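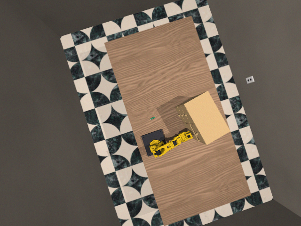 Figure 8. Wood-grain surface against a patterned tile floor (computer rendering).

4.2 Effect of background pattern on reading time

Participants at the Meturitz site read 40 short labels, each shown on a plain or a patterned background. Mean reading time was 755 ms on patterned backgrounds and 500 ms on plain ones. The difference held for both typefaces, Ditard and Irum. Curved patterns slowed readers more than straight ones - a result in line with the earlier Tan survey. Errors were rare in all conditions and are not analyzed further.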